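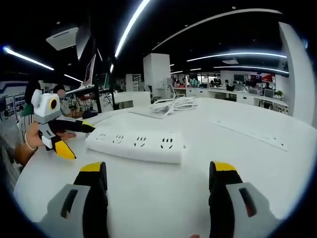

Merja Kokkonen

Explore > Machines > How robots learn

A robot doesn't know how to pick up a plug. Somebody has to show it, and once is never enough.

At Gredum, people do the showing with grippers they hold in their hands, one in the left and one in the right. Each gripper has two fingers that open and close, much like a robot's. A camera records what the gripper gets near and what it takes hold of. One go at a job, from start to finish, is called an example.

A power strip is a good thing to practise with. It is long, so you can hold it at one end with one gripper and keep the other free. The yellow tips are easy to spot against a white table.

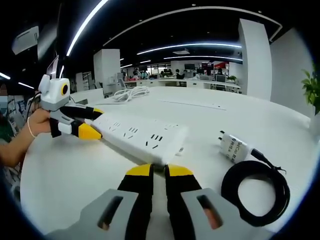

Ingeborg Hamann plans the jobs. She asks for 33 examples of each one, and she wants them to be a bit different. The strip might be turned the other way, or the cable moved to a new spot. If every example were the same, the computer would only learn what to do when things were in exactly that place.

People get tired, so they swap over after 12 examples. Mistakes are marked so that the computer doesn't copy them.

Then the computer goes through the recordings and looks for patterns: where the fingers were, and how they moved next. When it has learned from them, a robot gets a try at the same job. If it keeps missing, Ingeborg asks for more examples of the part it finds hard.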